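Speaker notes, flooring evening, Hendricks showroom
October
By the Pustholm tile desk

OK, start with the hallway story, keep it short. I spent 10 years walking over my own floor without looking at it, then one morning I dropped an earring and got down on my knees. Pause here, people usually laugh because they've done it too!

Then the money part. I paid 800 dollars to have the hall redone and I picked the tile in the store, standing up, under those warm lamps (big mistake). Pale gray in the store, a whole other color at home. Ask for hands: who has taken a sample home and left it on the floor overnight? Say please do this. Put it by the door, put it by the window, look at it before breakfast.

Next, grout. I love talking about grout, so watch the clock. Everybody spends weeks on the tile and picks the grout in the last minute at the register. A darker line shows you every joint, a close match lets the floor go quiet. Neither one is wrong! Mention the Vadov chart, pass it around, get it back this time.

Speckle: my favorite thing in a pale floor. A plain white one shows every crumb, and a bit of mottling is so much kinder if you have kids or a dog or just toast.

Slow down for the next two slides and let people look before I talk. Then take questions, and remind them the Helero samples are by the coats.

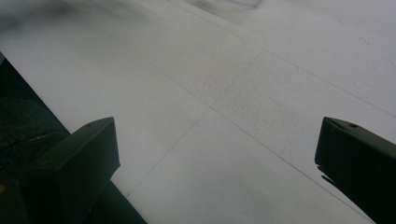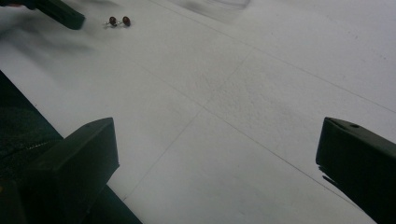
Slides 9 and 10: pale surface, thin joint lines, fine speckle.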